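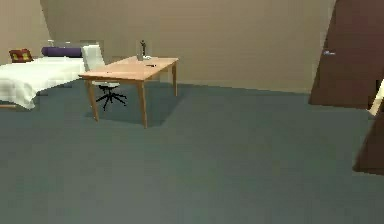

*Attic bedroom from the Firkholm set: bed, table, office chair, door.*

# Firkholm Rooms

Simulated guest rooms for planning and rehearsing robot-assisted housekeeping. We built the set at Cemus together with the housekeeping staff of the Stokstead guesthouses, and we're really happy to be sharing it!

Last updated: September 16, 2022
Maintainers: Iñaki Llorente (scenes), Leire Garrido (work routines and staff feedback)

## What's in it

- 202 room layouts, including attic rooms with sloped ceilings
- 13 housekeeping routines, written as plain-text task lists
- 800 comments from staff, anonymized, each linked to a layout

Furniture is plain on purpose. You get beds with rumpled sheets, tables with small things left on them, chairs pushed in behind, and doors standing partly open. Small objects matter a lot here: a vase near the back of a table and something pen-sized near the front call for very different amounts of care when the top gets wiped.

## Why we made it

Stokstead is bringing in floor-cleaning and cart-carrying robots. The first plan was drawn up from floor plans alone, and the people who clean the rooms spotted problems in minutes. Where does the cart wait while the bed is being stripped? Who moves the chair? Does a half-open door mean "come in" or "guest still packing"?

So we put the rooms on a screen and went through them together. Leire ran the sessions in March, during paid hours, and the routines changed a great deal. Bed making stayed with people. So did anything on a tabletop. The robots got the open carpet and the long hauls down the corridor (cheers all round for that one).

## What changes for staff

Each routine has a `handover` field saying who starts, who waits and who can stop the job. Anyone on shift can stop it, with no form to fill in afterward. There is also a `new_work` field for chores the robots create, such as emptying tanks and clearing cords. Please keep it filled in if you add routines! Those minutes belong in the shift plan.

## Getting started

```
git clone firkholm-rooms
cd firkholm-rooms
python view.py --layout attic
```

The viewer runs fine on an ordinary laptop. Loading the full set takes roughly 80 seconds on ours.

## Known gaps

- No bathrooms yet. Soler is modeling those for us.
- Carpet is smooth and even, with no worn patches.
- Comments come from day shifts only.
- Object weights are estimates, so don't use them for grip or lifting tests.

## Contributing

New layouts are very welcome, especially awkward ones. Open a pull request and tag Iñaki. For changes to a routine, tag Leire, who will take it to the staff group before it gets merged.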